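4.2 Carteiras, porta-cartões e o problema da espessura

A literatura sobre pequenos artigos de transporte pessoal costuma partir do princípio de que compartimentar é organizar. Nolte defende-o sem grandes reservas, e os catálogos da Fusik e da Curkier repetem a ideia quase palavra por palavra. Os nossos dados não autorizam tanto entusiasmo. Dos 122 participantes, 60 declararam usar carteira e porta-cartões em simultâneo – o que já põe em causa a suposta substituição de uma peça pela outra.

O porta-cartões em fole merece reparo à parte. As ranhuras finas prometem um lugar para cada cartão, mas o conjunto tende a abrir em leque na parte de cima, e o volume que se poupa na carteira reaparece ao lado dela. A carteira dobrada tem o defeito inverso: a lombada curva impede que assente bem contra peças planas. Juntar as duas na vertical, como recomenda o manual da Clondex, parece-nos uma solução de gaveta, pouco convincente para quem anda com elas no bolso.

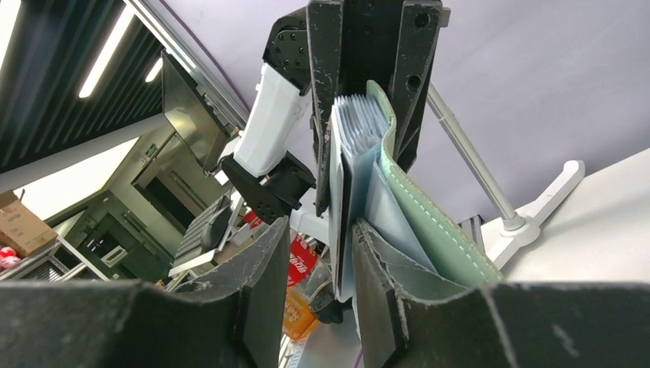
Figura 2. Carteira verde-menta com pesponto claro, junto a um porta-cartões em fole azul-acinzentado, ambos na vertical.

Compensa separar os cartões do dinheiro? Só quando os cartões são usados todos os dias; nos restantes casos, a segunda peça acrescenta volume e mais um objeto que se pode perder.

Fica por apurar se o mesmo se verifica com os modelos rígidos da Żak, que ficaram fora da amostra.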